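About Sirkel

Sirkel is a repair and reuse school in Hodville. We teach people to fix the things they already own, and we love doing it! Lamps, toasters, zippers, bike brakes, wobbly chairs, radios that went quiet in the attic — if it came apart once, we want to see it come apart again (and go back together).

We started with 5 students and one short course on small appliances, in the back half of the old Howlader building on Batano Street. The course filled up, then the next one did too, and before long we had the whole ground floor. Last year 207 people took a class with us, and our parts library now holds more than 2,000 labeled drawers' worth of springs, switches, knobs, belts and screws. Students can borrow from it for as long as they're enrolled.

Classes are small and they run mostly in the evening, starting at 6:30. You bring something broken. We talk about how it's supposed to work, open it up, and go looking for the trouble. Some nights everybody goes home with a working lamp, and some nights we all end up crowded over the same stubborn mixer, which is just as much fun.

No experience is needed for the beginner course. It costs $88, tools and basic parts included, and there's a reduced rate for students and retirees — just ask when you sign up.
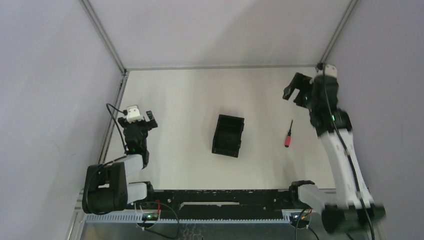

One former student wrote to us in May that she had fixed her mother's sewing machine after two evenings in class, and that she now reads the wiring diagram before she reaches for a screwdriver. We were thrilled to hear it.

New courses open every spring and fall. Sign up at the front desk or through the form on our Classes page.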